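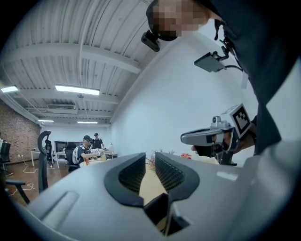 Ticket 813 – Audio drops out in the main room during DJ sets
Status: Closed
Opened by: Biljana Stoyanova, events
Assigned to: Živko Kolev
Venue: Skikar, October club nights

Biljana Stoyanova, 10:40
Hello. On the last two club nights we lost the sound in the main room for a few seconds, and then it came back by itself. The first time it was in the warm-up set, the second time it was near midnight with the room full. The bar speakers were playing normally both times. The next night is the costume party and it is sold out, 300 tickets, so I would like to have this solved before the doors open.

Živko Kolev, 11:15
Thank you, I have it. Please tell me three things. Was it both sides or only left? Did the lights on the mixer still move when the sound was gone? And did somebody use the smoke machine at that moment?

Biljana Stoyanova, 11:32
Both sides. I asked Ramiro Montoya, who was playing the second time, and he says the mixer lights moved all the time. For the smoke I am not sure, but I think yes.
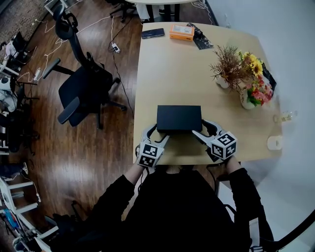
Živko Kolev, 14:05
Then the mixer is good and the problem comes after it. I checked these points today:
Cables from booth to stage box: tested, no fault.
Output 4 on the stage box: a little loose, tightened. It feeds the bar, so it does not explain the problem.
Amplifier rack: the Drander power strip is shared with the smoke machine. This should not be so. On our plan the smoke machine has its own socket behind the curtain.
I ran music for one hour without smoke and had no drop. With smoke I had two drops in 12 minutes, both when the heater switched on.

Lejla Kovačević, 14:20
Sorry, I think I know how this happened. The socket behind the curtain was taken for the Kideck light panel when we built the haunted corridor. The smoke machine was then put on the nearest strip. I did not know that the amplifiers are on it.
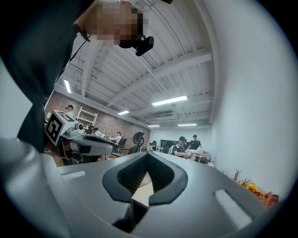
Skikar Technical Department – Sound and Light

Živko Kolev, 15:10
No problem, the strip had no label. What I changed:
Smoke machine back to its own socket behind the curtain.
Light panel moved to the lighting circuit by the cloakroom, with a longer cable taped along the wall.
Label on the amplifier strip: AUDIO ONLY.

Ermira Nikolaidis, 15:25
Can the corridor lights still be dimmed from the booth? The actors need it dark for the second group.

Živko Kolev, 15:38
Yes, the control cable is the same as before, I only moved the power. I tried it from the booth and it dims.

Biljana Stoyanova, 16:50
We played the full opening set with smoke and there was no drop. Please leave the ticket open until after the party.

Živko Kolev, 02:45
Party finished, smoke used all night, no drop in the main room. I am closing the ticket. The tape by the cloakroom has to be removed together with the corridor – Lejla, please put it on your list.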